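Unit 7 – Comparing Two Grippers in Simulation
Notes to go with the afternoon session, Mark Anthony Maglaya

By now you have all driven the Ziller parallel gripper around an empty world, and I know a few of you are itching to get on to something harder. Good! This week we put it next to the Rurkach, which has the same stroke on paper but a shorter palm and stiffer fingers, and we ask them both to pick things up out of clutter. Please read these notes before you come in, even if you only manage it over lunch, because the setup takes longer than you would think.

The first thing to get straight is what we are comparing. A gripper in the simulator is a shape, a pair of joints, a force limit and a friction value, and it is very easy to change two of those at once and then have no idea which one made the difference. So load the Luddale world file, leave the friction where it is, and swap only the gripper model. Run 17 trials with each one. Seventeen is a little awkward, I admit, but it is what the seed file contains, and I would like everyone's results to line up when we pool them.

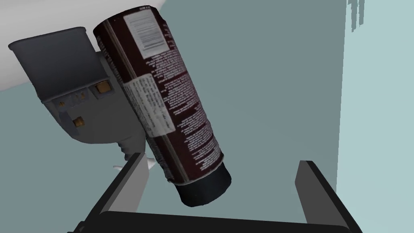 Round objects are where most people lose their patience. A cylinder gives a flat finger a line of contact, and if you close on it at an angle the line shrinks to almost a point, and the object swivels or shoots off sideways. Try to bring the fingers in square to the long axis, near the middle of the length, and look at the wrist view before you commit to closing. When two objects touch, watch the neighbor as well – a finger that clears your target nicely may still come down on the thing beside it, and the contact log will record that as a collision even if the lift goes through.

For each trial write down the approach angle, whether both fingers made contact, and whether the object stayed held for 2 seconds after the lift. Those of you using the Policarpio controller should also note the closing speed, as its default is quicker than the one in our own scripts and last August's group got themselves into a fine muddle over it.

Bring your table to the next session, along with one failed grasp you can replay. I do enjoy the failures, and they make for a much better discussion. If your copy of the world file will not load, check the path to the mesh folder first, then come and find me.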